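Your October statement is going to look different

9/22/21

Hello again from the Trimstead Credit Union newsletter! I get to write the member services corner this time, and I've been saving up a topic that fills my inbox every week: those mystery lines on your account statement. You know the ones. A string of capital letters, half a street name, a number that means nothing to anyone, and an amount you're fairly sure you didn't spend.

Starting with your next statement, we're switching to plain merchant names wherever we can. When you pay with your debit card, the store's payment processor sends us a short code along with the amount, and up to now we've printed that code exactly as it came in. From now on we'll match it against a list and print the name over the door instead. So the line that used to read SETHI HLDG 0328 DRNDTN will simply say Sethi Grocery, Drandton. Much nicer, right?

We tried it out first with 300 members at the Ellberg branch over the summer. They were wonderfully picky, and I mean that as a compliment. Between them they sent in 661 comments, a lot of them along the lines of "this is my dentist, why does it say parking garage?" (It was a parking garage company that owned the building. We fixed it.) One thing they asked for again and again was the original code, kept somewhere, so they could check it against old records. You'll find it in online banking if you tap on the transaction, right under the date. On paper statements it's printed in small type on the second line.

A few things won't change. Checks still show the check number only. Transfers between your own accounts still show the last digits of each account. And pending charges will keep the old code until they post, because the match happens overnight when we process the day's payments. If you see a strange name on Tuesday and a sensible one on Wednesday, that's all it is.

Now, the part I really want you to read — please don't assume a friendly name means a friendly charge. Look at the amount too. Small amounts are easy to skim past, and I do it myself with my own account (I once paid for a streaming channel I never watched for the better part of a year).
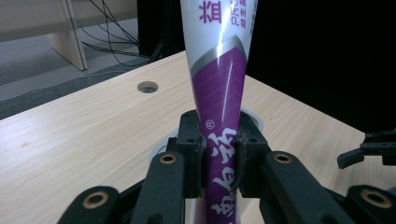 If something looks off, call us or use the "Question this charge" button in online banking. You don't need to have the receipt in hand, although it helps if you do. Once we have your report, we'll get back to you in up to 21 days with what we found, and usually much sooner than that. Lost or stolen cards are a different matter, so please call right away for those and skip the button.

We'll be adding more names to the list all fall, with a bigger batch coming in November for small local shops and market stalls. If your favorite place is still showing up as alphabet soup after that, let me know at the counter or send a note through secure messages. I read them all, even the ones about the coffee in the Ellberg lobby.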